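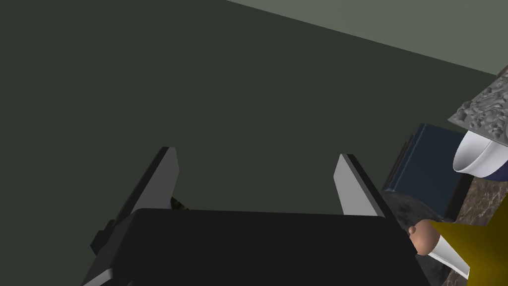
검색어를 입력하세요 검색 닫기
웰럼 원격조작 교육실 방문 보고
작성: 디비아 핀토 | 1월

본 보고는 거브소프 기술교육원 자동화교육과가 웰럼 원격조작 교육실을 방문한 결과를 정리한 것이다. 방문의 목적은 작업자가 로봇에 동작을 직접 시연하여 가르치는 과정을 확인하고, 본원 교과 편성에 참고할 사항을 수집하는 데 있었다. 현장 안내는 교육실 책임자인 파르바티 쿠루프 실장이 맡았으며, 본원에서는 카비타 수바르나 교수와 작성자가 참석하였다.

오전 일정은 시뮬레이션실에서 진행되었다. 조작자는 화면 속 그리퍼를 원격 조종기로 움직여 물체에 접근하고, 집고, 옮기는 동작을 반복한다. 손목 쪽 시점의 화면에서는 두 손가락이 위쪽을 향해 뻗어 있고 그 사이는 비어 있었으며, 오른쪽으로 남색 띠를 두른 흰 곡면 물체와 겨자색 별 모양 물체가 보였다. 갈색 대리석 무늬의 면도 같은 쪽에 나타났다. 물체들이 서로 겹쳐 있어 초심자는 접근 방향을 정하는 데 시간을 많이 쓴다는 것이 쿠루프 실장의 설명이다.

수강생 한 명은 기초 과정에서 시연 80회를 기록한다. 교육실이 보관 중인 시연 기록은 약 2000건이며, 기록 관리에는 자체 프로그램인 그룬다티스를 사용하고 있다. 시연 도중 조작자가 머뭇거린 구간은 삭제하지 않고 별도로 표시해 둔다. 콤퍼트 크포도 강사는 이 구간을 다음 수업의 토론 자료로 쓴다고 하였다.

오후에는 레디 실습동으로 이동하여 직접 교시 수업을 참관하였다. 강사가 로봇 팔을 손으로 잡고 경로를 따라 움직이면 관절값이 저장되고, 수강생이 이를 재생하여 속도를 조정하는 방식이다. 수업 시간은 55분으로, 본원의 현행 실습보다 짧다. 수바르나 교수는 직접 교시와 원격조작을 같은 과제로 비교하게 한 점에 관심을 표하였고, 말라티 데바디가 조교로부터 과제 지침서의 목차를 전달받았다.

질의응답에서는 평가 기준이 주로 논의되었다. 웰럼 측은 성공 여부 외에 손가락을 닫기 전의 자세를 채점 항목에 포함하고 있다. 그리퍼가 비스듬한 상태로 물체에 다가가는 시연도 인정하되, 주변 물체와 접촉한 경우에는 감점한다. 채점표 원본은 외부 반출이 제한되어 열람만 하였다.

본원 적용과 관련하여 다음 사항의 검토를 요청한다. 첫째, 2학년 실습에 원격조작 시연 단원을 신설하는 방안. 둘째, 시뮬레이션실 좌석을 38석으로 조정하는 방안. 조종기의 기종과 구매 시기는 자동화교육과 예산 협의 시 별도로 보고할 예정이다. 웰럼 측의 본원 답방 일정은 쿠루프 실장과 협의 중이다.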